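Household Task Collection Enters Its Second Phase

The Lereo Program for Everyday Manipulation has completed the first phase of its home recording effort and has opened the second. The program gathers examples of ordinary household work for use in training a learning system that will, in time, guide robot arms through the same tasks. This item summarizes progress to date, the terms under which recordings are made, and the schedule for the months ahead.

During the first phase, participating households in Brovbridge contributed 993 recordings. Each one follows a single short task from start to finish, such as clearing a table, placing an item in a waste bin, or folding a small piece of cloth. After review, 393 of these were accepted into the training set. The remainder were set aside, most often on account of an incomplete task or a grip that left the camera's view before the object was released. Recordings that were set aside are kept separately and may be used later in work on detecting failed attempts.

Collection is carried out with hand-held grippers. The operator opens and closes the fingers by hand, and a camera mounted on the tool records what the fingers meet. No robot is brought into the home. This arrangement allows the work to take place in bedrooms, kitchens, and hallways as they are normally kept, and operators are asked to leave furniture and belongings where they find them. A bin beside a table, a printed cloth, a milk carton, and a bed with its quilt all form part of what the system must learn to work among.

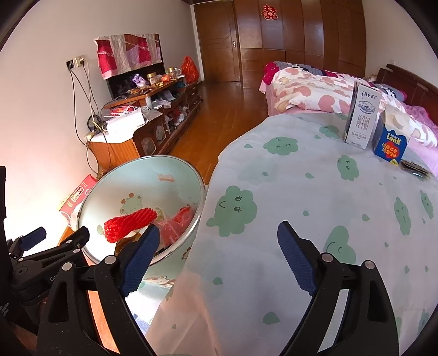 Page last updated: 14 February 2023

The start of each recording receives particular attention. Operators begin with the fingers wide open and nothing between them, so that the first closing motion can be identified clearly when the recording is divided into steps. The ribbed pads at the fingertips should remain in view wherever the task permits. Reviewers at the Vorkcombe office use the position of the pads to judge when contact is made and when an object is let go.

Tasks involving waste bins have proved among the more demanding. Wrappers, nets, and thin plastic bags change shape when gripped, and a crumpled bag seldom offers the same edge twice. Shiny and translucent materials add a further difficulty, as reflections may hide the outline of the item. The program has therefore asked for more examples of this kind in the second phase, including attempts in which the operator approaches the bin from an unfamiliar side.

Households joining the second phase will receive 2 visits, each covering 20 short tasks chosen from the Bhatt Task List. Residents may decline any task or any room. They may also review the recordings made in their home and request the removal of any part of them before review begins. Letters, identity papers, and family photographs should be put away before a visit. Everyday packaging and household goods may remain in place.

Operators who took part in the first phase are reminded that the written task label must match the action performed. Where an item is dropped and picked up again, the label should say so. Corrected attempts are welcome and need not be repeated.

The second phase will continue through April. Applications from households in Brovbridge and Vorkcombe may be submitted through the program office, which will confirm eligibility and arrange visit times in writing.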